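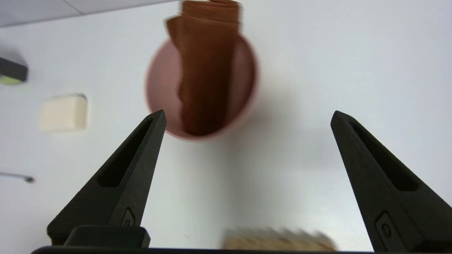 Posted by nhakim_7, 16 January 2020
Board: Teaching by hand and teleop

Wrist camera view from the pink bowl task. I'm on 40 demos by remote control and the policy still goes in late. Fingers are wide open when they should be, but the bowl is blurred in a lot of my recordings. Should I drop those and start over?

Nizar

oltau_bench wrote:
Keep them. Blur at the wrist is normal when you drive fast. Slow down over the bowl for the next batch and compare.

bhavana.a wrote:
I disagree. We had 1,028 demos at Drerkulen and the blurred ones hurt us. We cut the worst and grasping got better with less data. Also, are you moving the soap and the other stuff on the left between runs? If it always sits there the policy can learn the soap instead of the bowl.

nhakim_7 wrote:
I move the bowl. The soap I leave.

bhavana.a wrote:
Move both. You have the whole right side of the table to use.

sabbagh2 wrote:
Have you tried guiding the arm by hand? My remote control demos always come out jerky, by hand they don't.

oltau_bench wrote:
By hand you get your own arm in the camera half the time. I went back to remote after 19 tries.

sabbagh2 wrote:
Depends where you stand. I hold it behind the wrist and I'm never in view.

nhakim_7 wrote:
I'll record a slow set with everything moved and keep the old ones in a separate folder. Results in February.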